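Print this page
E-mail this page

Joining Two Pieces of Carpet Under a Trim Strip

Updated 10th January

These steps cover a straight join between two low-pile carpets of different colors, such as a gray hallway carpet meeting a paler one in a bedroom. A narrow trim strip hides the cut edges. The method was written up by Griet Dewulf from the floor at the Mestside house, where the finished join is 128 inches long.

You will need a utility knife with new blades, a steel straightedge, double-sided carpet tape, a stiff brush, a vacuum, and enough trim for the full length plus a few inches.

Vacuum the subfloor first and scrape off any old adhesive. Tape will not hold on dust. Let the carpet lie flat in the room overnight before you cut it.

Snap a chalk line where the two carpets will meet. Lay the darker piece so it runs an inch past the line, set the straightedge on top, and cut with the knife held upright. Make two light passes. One heavy pass pulls fibers out of the backing and leaves a ragged edge.
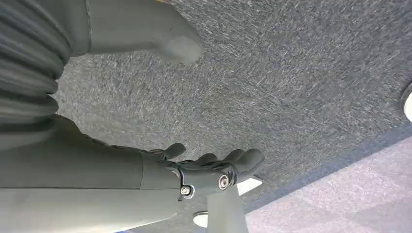
Cut the second piece the same way, then push it up to the first without overlapping. If the two carpets differ in thickness, put a strip of thin underlay beneath the lower one until the surfaces are level. A step at the join will wear the trim through on one side.

Center the tape under the join, with half its width on each side. Peel the backing 7 inches at a time and press down as you go. Leave it under weight for 40 minutes.

Fit the trim last. Start at the wall and work outward, keeping the strip straight against the chalk marks. A dark color shows less dirt than a pale one. Kobe Nijs cuts his trim at 154 inches for a join this size and takes the waste off at the end, but that is more than most rooms need.

Brush the fibers on both sides toward the strip and trim any long ones with scissors. Do not pull them. Check the ends again in April, after the heating has been turned down, and retape any corner that has lifted.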